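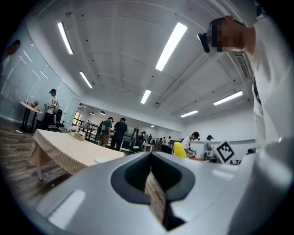 Home News Products Showroom Contact

Clalleo opens furniture showroom in Bedton

Bedton, October 29, 2025. The furniture company Clalleo is pleased to announce the opening of its new showroom in Bedton. The room has a surface of 238 square metres and is open to private customers and to small offices.

Visitors will find side tables, shelves, chairs and lamps, placed as they would stand at home. Every piece can be touched, moved and tried. On the small tables we keep plants and daily things, so the customer can judge well the size.

"Many people buy a table from a screen and after are disappointed with the height," says Araceli Cárdenas, founder of Clalleo. "We want that they sit down next to it first, and take the time they need."

The company has 300 articles in its catalogue, and the smaller ones can be taken home the same day. Larger furniture is delivered in seven days inside Bedton. Assembly by two of our fitters can be ordered at the desk.

Entrance is free and no appointment is necessary. For groups, we kindly ask to write to the showroom before the visit.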